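Resow Page Holder and Bookmark Set
by Pliltine

Item 154
3 comments | 11 shares

The Resow is a page holder for people who read paperbacks at a desk, at the kitchen table or in bed. It comes with a set of 8 bookmarks in a flat card sleeve. The holder keeps a book open with one thumb, or with no hands at all if the book is lying flat. It fits most mass market and trade paperbacks and the smaller hardcovers.

The holder is a single piece of beech, sanded and finished with a food-safe oil. The thumb hole comes in two sizes. Small suits most readers. If your rings tend to be hard to get off, order the large. There is no spring, clip or magnet, so it won't mark the paper.

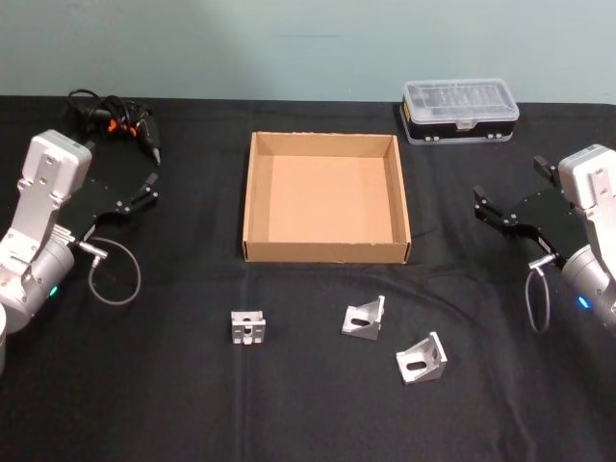

Thick books are where the Resow works a little differently. With a fantasy novel or a long space opera, the first and last fifty pages pull to one side, and a thumb holder will slide toward the thin side. Set the holder lower on the page, near the bottom margin, and it stays put. For books over 800 pages we suggest the Virág book weight instead. It is a padded strip that lies across both pages and is sold separately.

The bookmarks

All 8 bookmarks are printed on heavy uncoated card. You can write on them in pencil or ballpoint. Four have ruled lines on the back for page numbers, character names or words to look up. The other four are blank. Some customers use the ruled ones to keep track of a series, one bookmark per volume.

The designs are moons and planets in two ink colors, dark blue and rust. We changed the rust ink in June, and it is a shade darker than on older sets. If you are matching a set you already own, leave a note with your order and we will check what is left of the earlier printing.

The cards have no tassels. A tassel kit with 8 cotton cords is available, and the cards have a small punched hole at the top to take them. 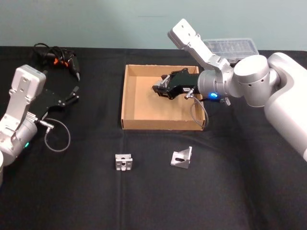 Black cloth and open cardboard tray.

Details

Holder: beech, oiled
Width: 11 cm
Thumb hole: small or large
Bookmarks: 8, card, two designs per color
Shipping weight with sleeve: 196 g

Care

Wipe the holder with a dry cloth. Do not soak it or put it in the dishwasher. If the wood starts to look dull, rub in a drop of mineral oil and leave it overnight before you use it on a book. Fresh oil will stain paper.

Keep the bookmarks out of direct sun. The blue holds up well, but the rust will fade on a windowsill.

Ordering

Orders placed before 2 p.m. ship the same day from our Plelport shop. You can also pick up at the counter. Choose "Plelport pickup" at checkout and wait for the email before you come in.

Unused sets can be returned within a month. We can't take back bookmarks that have been written on. If the thumb hole is the wrong size, send back the holder only and keep the cards. We will exchange it once at no charge.

Book clubs ordering 11 sets or more can ask for plain sleeves without the price label.

Page last updated in June

Contact Pliltine | Shipping and returns | © Pliltine, Plelport | Back to top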